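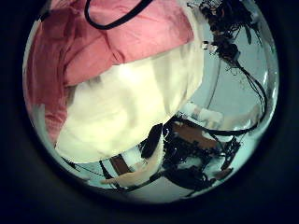
Teaching a robot arm to handle laundry: tips from a doubter

Fri 6 September

I have a Wukitz arm on the end of the laundry counter, and a box full of leaflets telling me I can show it any chore in an afternoon. Maybe you can, if your chore is moving a cup. Cloth is another matter. What follows is what has helped me when showing the arm a job, either by pushing it around by hand or by driving it from the remote handles. I still fold most of my own towels.

Pick one chore and make it smaller

"Fold the laundry" is a dozen chores. Try "pull the top cloth off the one below it" and see how you feel after an evening of that. If it goes well, add the next bit. The Bronura starter guide begins with a full T-shirt fold, and I would like to meet the person who got through it.

Use two colors to start with

A pink cloth over a cream one is easy to tell apart, for you and for the wrist camera. White on white looks like one big lump through a round lens. Save matching sheets for later, or for never.

Look at what the camera gets

Before you record anything, open the wrist view and keep it open. Those lenses bend everything. A straight hem comes out as an arc near the rim, and things that seem well apart from where you stand can sit nearly on top of each other. If you can't tell where one cloth stops and the next begins on that screen, move the lamp or move the cloth. Bright cloth under a strong light loses its creases, and the creases are what you are grabbing by.

Mind the cables

My biggest gripe. Loose cable gets everywhere on these setups, and a thin black loop lying on a towel is one more thing to snag. Run the arm slowly through its whole reach with the gripper empty and watch where the slack goes. Tie back what you can, but leave enough for the wrist to turn. Check again after every session. The clips that came with mine are useless; I use hook-and-loop straps from the hardware store.

By hand or by remote?

By hand is quicker to learn. You hold the arm near the wrist and walk it through the move. The trouble is that your own sleeve and fingers wander into the camera view, and the arm won't have those to look at when it works alone. Also, you feel the cloth tug and it doesn't.

By remote is slow and maddening for the first week. I use the Nuchit handles, which have a small lag that the box doesn't mention. But you are stuck with what the arm can really do, so you don't show it anything impossible. For cloth I've come around to remote, grudgingly. For opening a drawer I'd still do it by hand.

Keep your eyes on the screen

When you drive by remote, try to work from the camera view alone. If you lean over to peek, you're using information the arm won't get. I cheat all the time and it shows in the results.

How many times?

Ostutska's leaflet says 30 good showings of a task will do. I gave it 30 of the towel pull, threw out 6 where I had fumbled, then did those over. The arm managed it nicely with the same two cloths in the same spot. I moved the pile a hand's width to the left and it pinched the counter. So: shift the pile between showings, bunch it differently, turn it around. Boring work, but 29 varied showings beat a big stack of identical ones in my house.

Throw out the bad ones the same day

You'll forget which ones they were. I put it off in May and ended up with 2332 clips in one folder, half of them with no name that meant anything. Write a word or two on each: "slipped," "two layers," "good."

Don't leave your hesitations in

If you hover over a fold for ages making up your mind, the arm may learn to hover too. Decide first, then move. Same with little habits. Mine was a double tap before closing the gripper, and I got it back with interest.

Clean the gripper pads

Lint builds up faster than you'd think. A damp rag with the power off, and let the pads dry before the next run.

Is it worth the bother?

For a basket of towels, no. I can do the lot while the arm is still lining up on the first. If you like tinkering, or reaching and gripping are hard for you, the sums may come out differently. I would still borrow one before buying, and take your own towels along to try it on.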